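4.2 Tabletop clearing and putting away

The second group of tasks concerns the work that comes before and after a meal: moving items off a table, sorting what goes back to storage from what goes to the sink, and placing food in a dish or an appliance. We chose this group for a practical reason. Most published results on household manipulation report success on single pick-and-place actions, and a kitchen chore is seldom a single action. A person who clears a table makes a chain of small decisions, few of which are written down in any task description. Whether a bottle on a plate is to be moved before the plate is lifted, for instance, is obvious to the person and has to be either learned or specified for the machine.

We compared two policies. The first, Jotach, is trained end to end on demonstrations and receives a short text instruction. The second, Wusasus, uses a planner that selects from a fixed library of skills (grasp, place, pour, push, open) and calls a learned grasp model for each. Both ran on the same single-arm platform with a camera at the wrist. The gripper, the controller settings and the workspace limits were identical for the two systems. Demonstrations for Jotach were collected by two operators during November, and the skill library for Wusasus was frozen at the version dated 1/15/23.

Each policy attempted 32 trials. A trial began with a layout drawn from a fixed list and ended when the policy signaled completion, when the operator stopped the arm for safety, or when the time limit of 7 minutes was reached. Items included tableware, containers and toy food. Toy food was used so that the objects kept the same shape and weight across trials; its surface is smoother than that of most real produce, and we return to this point in Section 5. One layout is given in Figure 3.
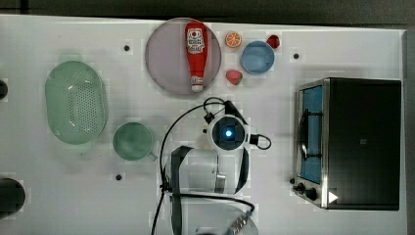 Can a robot of this kind clear a kitchen table without help? Under our conditions it could do so in some trials, but too seldom to be left alone with the job.

Figure 3. Tabletop layout viewed from above, with the arm at lower center. A red ketchup bottle lies across the plate; toy food is placed next to the light blue bowl, and the toaster oven stands on the right side of the table.

Jotach finished 13 of its 32 trials with no operator action. Wusasus finished 7. We counted a trial as finished only if every item named in the instruction was in its target location and no other item had been dropped or tipped over. This is a strict rule, and a person watching the trials might have been more lenient. A colander set down at a slant, half resting on the rim of another dish, was scored as a failure even though a household user would likely accept it. We kept the strict rule because a lenient one proved hard to apply in the same way by different scorers.

The two policies failed in different ways. With Wusasus, most failures came from the order of actions. The planner treated stacked items as separate targets and at times tried to lift the lower one first. Once this happened the skill library offered no way to recover, and the operator had to stop the arm. With Jotach, the order was usually sensible and the failures came from contact: the fingers closed a little too high on a rounded object, the object turned, and the policy repeated the same approach. Repeated attempts used up the time limit. Small items close to a bowl were the most common cause — the gripper had little room on the bowl side and the policy rarely chose to approach from the other.

Mugs deserve a separate remark. Both policies could grasp a mug by the rim, and both did this far more often than they used the handle. For an empty mug on an open table the rim grasp is adequate. For a full mug it is not a grasp that a household would accept, and neither policy changed its behavior when the instruction stated that the mug was full. We therefore do not claim any result on the handling of drinks.

Appliances were the weakest part. Opening a hinged glass door requires the arm to follow an arc while keeping hold of a handle, and on our platform the reachable part of that arc was short. Of the trials described above, none required the door to be opened. A separate set of 25 door trials, run on the same platform by Rosalie Mayrhofer, is reported in Section 4.4 together with the tests on the Ammann bench, where the task is the loading of a shop-floor parts washer.

Time is the remaining measure. Even in finished trials the arm was slow compared with a person, and much of the time was spent in pauses between actions. In Wusasus these pauses correspond to replanning. In Jotach they have no single source; some occur while the wrist camera view is partly blocked by the object in the gripper. The Flurkisent data set, used for pretraining in both systems, contains few sequences of this kind, and we did not test whether adding more would shorten the pauses.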